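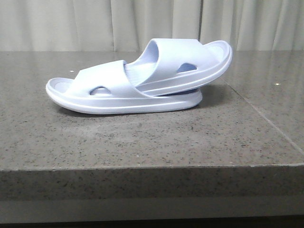 A pair of slide sandals on a stone work surface, one resting partly on the other.

Kurkeck Opens Budget Planning Service for Small Footwear Warehouses

URNITZ, January. Kurkeck, a supplier of picking and sorting equipment, today opens a planning service for warehouses that wish to buy their first robot arm. The service is intended for companies which handle shoes, sandals and other soft goods, and which have no engineer of their own.

Many small buyers ask first for the price of the arm. In the experience of Kurkeck, this price is only one part of the budget. The gripper, the cameras, the work surface, the training of staff and the yearly maintenance must be planned at the same time.

The service takes 13 weeks and has 2 stages. In the first stage, the customer sends sample products to the test room in Urnitz, where the handling of each product is studied. In the second stage, the customer receives a written budget, with separate lines for purchase, installation and running costs.

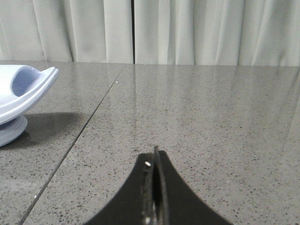
What the Customer Receives

The written budget remains valid for 90 days. During this time the customer may compare it with offers of other suppliers, and is under no duty to buy from Kurkeck. A list of spare parts and a proposal for leasing are included.

The first customer is Aryee, a distributor of leisure footwear with a warehouse in Jeltberg. Aryee plans to decide on its equipment after the second stage is completed.

"We prefer that a customer waits one more season and buys the right gripper," the company said in its statement. "A wrong purchase is costly for both sides."

Applications are accepted from Monday through the Kurkeck sales office in Urnitz. Places in the first round are limited, and companies with mixed product ranges are asked to send their product list together with the application.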